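Workshop Notebook, Materials Section, Gosholm
February, entry 52

Work continued on the adhesive storage trial. The purpose of this entry is to record the conversion of mixing ratios for the Bestero two-part resin, which had been noted by volume in earlier pages and by weight in the later ones. Vanderleia Caldeira has asked that all entries be stated by weight from this point forward.

The ratio in use is 25 parts resin to 3 parts hardener. The earlier pages will be corrected in the margin and initialed. Original figures should remain legible.
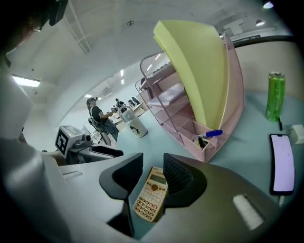
Scientific calculator, beige, with cream and orange keys.

Cure times at the cold bench remain longer than those at the window bench. No explanation is offered yet - the shelf thermometer was not read at the start of either run, and the comparison is therefore of limited use. Both runs will be repeated with readings at the start and finish.

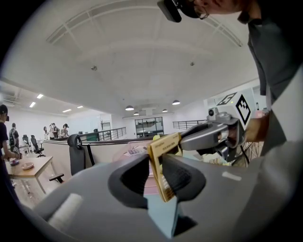 The Drullus hardener is to be kept apart from the Bestero stock until the labels have been checked against the delivery note. Two tins have no batch number. V.C. will write to Hegazy regarding these.

Outstanding: margin corrections, pages 2 to 25. Cold bench repeat.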